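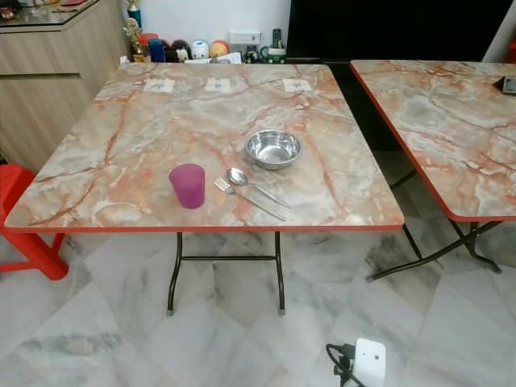
Cup and steel bowl on a folding table.

About Falier Research

Print
E-mail

Falier Research is a survey office that studies migration, work and public opinion among people aged 18 to 35. We design questionnaires, draw samples, run interviews and publish the results with the full tables. The office was set up by former staff of the Indotar labor study, who kept its core questions so that answers could be compared from one round to the next.

Our main product is the Dito Panel. It has 1,000 members, interviewed twice a year by phone or in person. Members are asked if they have work, what kind of contract they hold, if they plan to move abroad and which public bodies they trust. Those who leave the country stay in the panel where contact can be kept up. A shorter follow-up goes to 400 members each October.

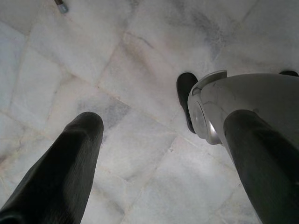
Black gripper fingers, close view.

Methods

Samples are drawn by district and weighted by age, sex and schooling. Households that do not answer are tried three more times before a substitute is drawn. Interviews are held in the language the respondent picks. Names and phone numbers are stored apart from the answers and are not passed to clients.

The current questionnaire has 156 items. Wording changes are listed in the methods note for each round - items that changed are not used in trend tables.

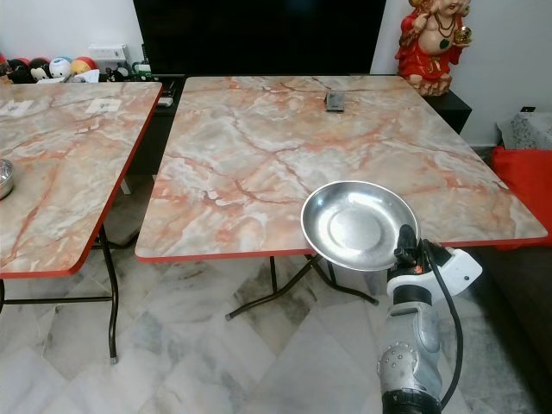
Steel plate held over the table edge.

Funding and independence

Work is paid for by contract research and by a yearly grant from the Alipour Fund. The fund does not see results before they are published. We do not take work from political parties or from candidates for office. Clients may hold back a report for up to six months, after which the tables are placed in our archive.

Requests for data should state the round, the items needed and the planned use. Data files are supplied in plain text with a codebook.

Page last revised 04/10/2026

Print
E-mail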